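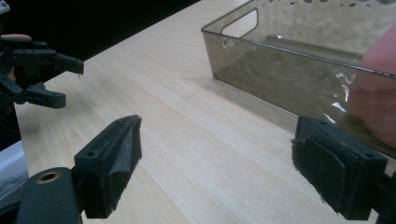
Yurii Nazarenko wrote to us that the second coat on his Sillau table was still sticky when he set it for dinner the next evening, and asked whether the guide could say more plainly how much oil to put on. It now does. The amounts in step 9 replace those in the earlier printed guide. If your copy has no date on the back cover, please follow this page instead.

Section 4: Oiling the table top

This section covers the Sillau dining table and the Sillau desk in the oiled finish. It does not cover the lacquered finish. If you are not sure which one you have, put a drop of water on the underside of the top near a leg. On lacquer the drop sits up as a bead and wipes away without a mark. On an oiled underside, which only gets one thin coat at the factory, it spreads and leaves a dark spot that fades as it dries.

When to oil

Oil the top once within the first month of use and then once a year. A table that stands in strong sun or is wiped down several times a day will need it more often. The wood tells you: it looks dull and chalky, feels rough when you run a hand across it, and water soaks in where it used to stay on the surface.

Do not oil in a cold room. The oil thickens, goes on unevenly and takes far longer to cure. August is a good month for it if you can keep the windows open and the dust out.

What you need

Arkura table oil, clear or pale
Clean cotton cloths with no fluff, old bed sheets are ideal
Fine sanding paper and a flat sanding block
A soft brush or a vacuum cleaner with a brush head
A measuring cup marked in millilitres
Thin protective gloves
A metal container with a lid, half filled with water, for the used cloths

CAUTION: Cloths soaked in oil can heat up and catch fire on their own, even hours after use. Never leave them in a heap, in a bin or in a pocket. Put each one under water in the metal container as soon as you have finished with it. See "Used cloths" at the end of this section.

Preparing the top

1. Clear the table and take out the extension leaf, if you have one. Oil the leaf separately, laid flat on battens, with the same number of coats as the main top.

2. Wipe the top with a cloth wrung out in warm water with a little mild soap. Wipe again with plain water. Do not use washing-up liquid with added degreaser, vinegar, or any spray polish. Polish leaves a film that oil cannot get through.

3. Let the top dry overnight.

4. Feel for raised grain. Some roughness after wetting is normal and will come off in the next step.

5. Fit fine paper to the block and sand lightly, always along the grain. Keep the block flat and use long strokes from one end of the table to the other. Short strokes in one spot leave a hollow that shows up once the oil is on.

Note: For old ring marks or a burn, start on the affected area with 100 grit and then go over the whole top with fine paper. Treating only the mark leaves a pale patch. Do not go coarser than this by hand, and do not use a belt sander at all.

6. Ease the edges with one or two passes by hand, without the block. The factory edge is slightly rounded and should stay that way.

7. Brush or vacuum off the dust, then wipe with a dry cloth. Look along the surface with a lamp held low at the far end. Scratches running across the grain will show as thin shadows. Sand these out before going on.

Applying the oil

8. Shake the tin well and pour the oil into the measuring cup. Do not pour straight from the tin on to the wood.

9. Use 40 ml for the first coat on a desk and 100 ml for the first coat on a dining table. Use half as much for the second coat. These amounts are for a top that has been sanded as described. A top that has only been washed will take less, and whatever it does not take must be wiped off.

10. Fold a cloth into a pad, dip it and spread the oil along the grain. Work in strips the full length of the table. Each strip should slightly overlap the one before.

11. Leave the oil to soak in for 19 minutes. Patches that go dull in that time are thirsty. Give them a little more.

12. Wipe off everything left on the surface with a clean dry cloth. Change cloths as they fill up. When you have finished, the top should feel almost dry and should leave no smear on the back of your hand. If it does leave a smear, carry on wiping.

CAUTION: Oil that is left standing on the surface does not sink in later. It turns to a sticky skin that collects crumbs and has to be removed.

13. Do the edges last with whatever is left on the pad, then wipe these too. Check under the lip for runs.

14. Leave the table overnight with some air moving through the room.

15. Apply the second coat in the same way, with the smaller amount. It will need less time to soak in. Wipe off as soon as the surface stops changing colour.

Note: Two coats are enough for a yearly treatment. A top that has been sanded back to bare wood should have a third, after another night's drying.

Curing

The table can be used with care the day after the last coat. It is not fully cured for two weeks. During that time:

Do not put down hot dishes, even on a mat.
Do not cover the top with a cloth or plastic sheet.
Mop up spills at once and do not use soap.
Lift things instead of sliding them.

The smell of the oil goes slowly. It is strongest in the first few days and a window left on the latch is usually all that is needed. Keep the room aired if anyone in the house is bothered by it.

If the top is sticky

Stickiness the day after oiling means too much oil was left on. Put a small amount of fresh oil on a cloth and rub the sticky area firmly. The fresh oil softens the old. Wipe dry straight away with a clean cloth, then leave overnight. Repeat if needed.

If the skin has gone hard and shiny, rubbing will not shift it. Sand the area along the grain until the shine has gone, then start again from step 7. Do not try to dry the oil with a hairdryer or a fan heater.

If the colour is uneven

Pale wood deepens a little with each treatment, and evens out with light over a few months. Move lamps and bowls from time to time so that the wood beneath them keeps pace. A patch that stays dark after a year is more likely to be a water stain. Trellard wood cleaner will lighten most of these. Test it on the underside first and rinse well.

Used cloths

Keep the cloths under water with the lid on until you can take them to your local recycling centre. If that is not possible, spread them out singly on a line outdoors, away from walls and out of direct sun, until they are stiff and fully dry. They can then go in the household rubbish. Never tumble dry them or put them in the wash.

Storing the oil

Close the tin tightly and keep it upright, away from frost and out of the reach of children. If a skin forms on the oil, lift it out whole and strain what is left through a piece of old tights. Throw the oil away if it has gone thick or stringy.

For the Poojary bench, which has a wax finish, go to Section 5.

Page last changed Mon 8 May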